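List: Lotham Tap and Bottle Water Discussion
Subject: Re: Rinse volumes before a sodium sample, and the Larby bore
From: Svetozár Oravec
Date: 17 Jun 2019

Trinidad Figueroa wrote:

> The results sheet for the Larby bore has two sodium values for the same
> tap, and they don't agree. One was taken after a full flush of the line,
> the other after a short one. The sheet doesn't say which is which. Before
> I put either in the newsletter I'd like to know what the procedure is
> meant to be, and whether the cup or bottle used makes any difference.
>
> Also, is the Roussel meter still the reference, or are we going by the
> lab now? The November notes say both, in different paragraphs.
>
> Trinidad

Trinidad, all,

Taking these in order of importance, not the order asked.

The lab value is the reference. The Roussel meter reads conductivity and nothing else, and the sodium figure it displays is a conversion based on an assumed mix of salts. That assumption holds fairly well for town supply. It does not hold for the Larby bore, where a good part of the conductivity comes from calcium and bicarbonate. The second paragraph on the meter in the November notes should have been struck out when the first was rewritten. My error.

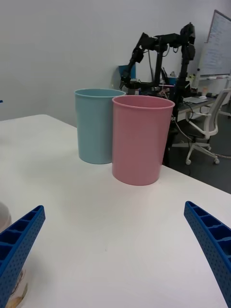

Lotham Water Quality Group, Sampling and Methods

On the flush. The procedure has always been to run the tap until the temperature is steady, then keep running for a further 2 minutes, then fill. Temperature is the test because the pipe between the bore head and the tap runs partly above ground, and standing water in that section takes on the temperature of the air. A sample drawn early is a sample of the pipe. For sodium the difference ought to be small. For copper and zinc it is large, and a first-draw sample is what you want if metals from the plumbing are the question. The two kinds of sample must not share a line on the sheet.

The higher of the two Larby values is 283 mg/L. I have checked the bottle labels against the collection book and that one is the full flush. It is over the aesthetic guideline for taste and should be reported as such, with the word "aesthetic" left in. The other value should not be averaged with it. Leave it out of the newsletter and keep it in the sheet with a note.

On containers. Sodium leaches from ordinary soda-lime glass, slowly, and more so if the water is warm or alkaline. Jam jars are therefore out. Polyethylene and PET are both acceptable for major ions over the storage times we use. Caps matter more than people expect. A cap put face down on a bench picks up whatever was on the bench, and a cap with a liner can hold the previous contents behind it.

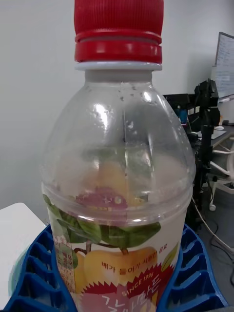 Clear plastic bottle with red ribbed screw cap; droplets on the inside of the shoulder.

Residual droplets are the reason for the three rinses with sample water. Draining a bottle is not enough. If 2 mL of tap water is left in a bottle that is then filled to 500 mL, the error is minor for a salty bore and can be significant for rainwater tanks, where the true sodium value may be in single figures. Fill to a quarter, cap, invert, shake, discard, and do that three times. Discard downstream of the tap and well clear of the container you are about to fill.

The exception is any bottle the lab supplies with acid already in it. Do not rinse those. Fill them once, to the shoulder, and do not let them overflow. Grarkuvgate lost a batch of metals results to this last year and the whole run had to be repeated.

On cups. Field meter readings are taken in a cup and never in the neck of the bottle, where the probe traps air. Use two: the first portion wets the cup and the probe and is thrown out, the second is read. Any clean plastic tumbler will do if it is deep enough to cover the electrodes. Different colours help when two people are working at once.
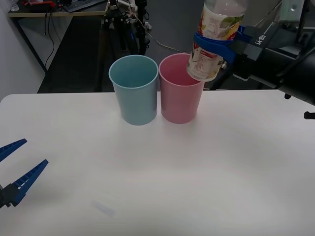 Pale blue and pink tumblers, with the bottle held over the pink one.

Pour without splashing if you are also reading pH, as agitation drives off carbon dioxide and the pH drifts upward. Bore water is the worst for this. Conductivity is not much affected. Let the reading settle for 20 seconds and write it down with the temperature beside it, whether or not the meter claims to compensate. The compensation coefficient on ours is fixed at the factory setting and can't be changed from the menu.

Cups are washed in hot water with no detergent, rinsed with deionised water and left to air dry upside down on a rack. Paper towel leaves fibres. Dishwasher salt is sodium chloride, so please don't put them through at home.

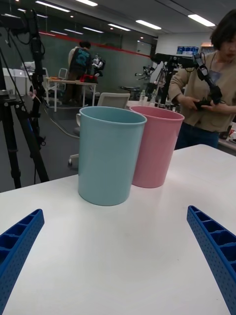 The two cups, blue in front.

Remaining items:

The standard solution expires at the end of November. I have ordered a replacement at the same strength. The old bottle can still be used for checking the probe roughly, but should not be used for calibration.

The next Larby sample will be a proper pair: first draw and full flush, separate labels, separate lines. The pipe run is 40 m by my tape, so allow enough time and bring something to catch the flush water, as the owner would like it for the trees.

Trinidad, if you send me the newsletter paragraph before it goes to layout I will check the units. The last one had mg where it needed mg/L.

Svetozár

--
To unsubscribe, send a blank message with "leave" in the subject line.
Replies go to the whole list.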